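Destano Building Users' Newsletter - July

Item 4: Changes to the hot water system

The replacement of the domestic hot water plant in the Promero block is now complete. The old 500 litre storage cylinder has been drained and taken out of service, and its supply has moved to two smaller cylinders in the Thakur plant room. Users on the upper floors should see a shorter wait at the tap. Users on the ground floor will see little change, as their branch already ran close to the riser.

Why the storage volume was reduced

Metering over the winter showed that most of the stored water was heated, left standing and heated again. Draw-off was concentrated in two short periods, one before the working day and one after lunch, and the rest of the time the cylinder was making up its own standing losses. A large store with low turnover also makes temperature control harder. Water in the lower third of the old cylinder was regularly found below the set point, and the destratification pump fitted to correct this had failed twice.

The new cylinders are fitted in parallel with balanced pipework, so that both are drawn down at the same rate. Either can be isolated for inspection while the other carries the load. During an isolation the recovery time will be longer and showers should be staggered where possible.

Temperatures

Water is stored at 60 degrees and the return leg of the circulating loop must not fall below 50 degrees at any point. Sensors on the return report to the Vundton controller every 10 minutes. If two readings in a row are low, the controller raises an alarm and the loop pump goes to full speed until the reading recovers. The pump previously ran on a timer and stopped overnight. It now runs continuously at a low setting - the extra electricity is small compared with the heat saved by the new lagging.

Basins used for hand washing have thermostatic mixing valves below the bowl. These have been set on site and the caps sealed. Please do not adjust them. A basin that runs too cool usually has a blocked strainer on the hot side, and this should be reported in the normal way.

Kitchens and work tables

Sinks in kitchens and food areas are not fitted with mixing valves and deliver water at close to the loop temperature. Warning labels have been renewed at each sink. Fruit and other produce should be rinsed under the cold tap, which is fed directly from the incoming main. The tap marked for general cleaning is fed from the roof tank and is not for food use.

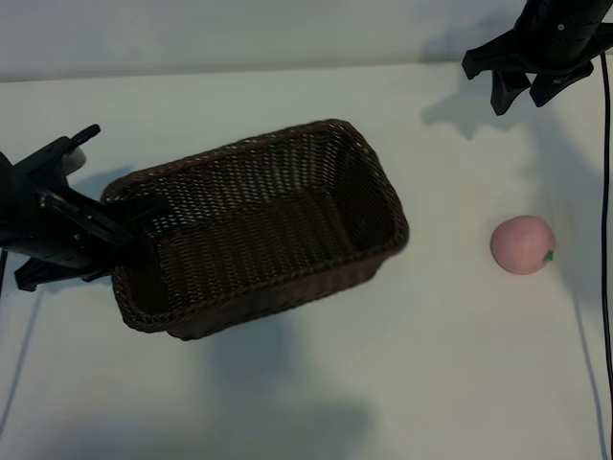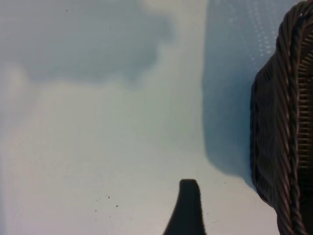
Little-used outlets

Any tap or shower that is not used for a week must be flushed. The procedure is as follows.

1. Remove the spray head or flow straightener where one is fitted.
2. Run the cold side for two minutes.
3. Run the hot side until the temperature is steady, then for two minutes more.
4. Refit the head and enter the outlet number in the log sheet on the back of the door.

There are 79 outlets on the current schedule. Four on the second floor have been removed and their pipework cut back to the tee, so no dead legs remain on that branch. Two cleaners' sinks in the basement are still listed as little-used and will stay on the weekly round until the layout there is settled.

Outstanding work

Lagging to the valves in the riser cupboard is still to be fitted. Removable jackets are on order and the bare valves are hot to the touch, so the cupboard will stay locked. The flow meter on the return is reading high by a fixed amount and will be replaced under warranty. The water will be off in the Promero block on Friday from 7 am to 9 am for this. Cold water will not be affected.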